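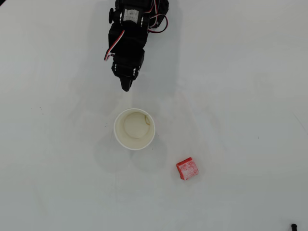 The small arm at Fostholm has a maintenance book that is thicker than its manual. Siriporn Chaiyaporn started it in November, when the second servo from the bottom began to tremble under load, and she has written in it after every repair. The handwriting is small, and many lines end with a question mark.

Fostholm is a training workshop for people who will later work with much larger machines. The arm is made of hobby servos and black plastic brackets, and its task is simple to say: pick up a foam cube and put it in a paper cup. It makes 350 cycles on a normal day. For this kind of hardware that is hard work, and most of what the students learn comes from keeping it running.

"A big robot hides its problems for years," says Ekkachai Rojanasak, who teaches the course. "With this one you hear the problem in the same afternoon."

The morning begins with the screws. Vibration loosens the ones on the lower servo block first, so each is tested by hand with a short screwdriver and tightened only if it moves. Siriporn warns new students about this point. The threads go into plastic, and a strong hand can destroy them in one turn. She keeps a box of spare housings from Durko, the supplier, but would like the box to last until summer.

After the screws come the wires. They leave the servo in a loop, and the size of the loop matters very much. If it is too tight, the connector is pulled out when the arm reaches down. If it is too large, the wire catches on the bracket and the insulation wears away. The students bend the arm slowly through its full travel with the power off, and watch the loop open and close. The book has four pages about this only.

Then the arm must learn again where it is. A servo horn can be fitted one tooth wrong, and the error is not easy to see at the joint, but at the fingertip it becomes big enough to miss the cup. The program, called Niltus, moves the arm to a reference pose above the table. The student compares the fingertip with the rim of the cup and corrects the offset, joint by joint, starting from the base. A good student needs nearly 200 seconds.

The tremble from November was in the end a worn gear. Ekkachai wanted to replace the whole servo, while Siriporn wanted to open it — and she opened it. The new gear has now done its work for 170 hours without noise.

Next on her list is the power supply, a Boutros unit which gets warm in the afternoon. She has written the temperature in the book each day this week, with a question mark after the last one.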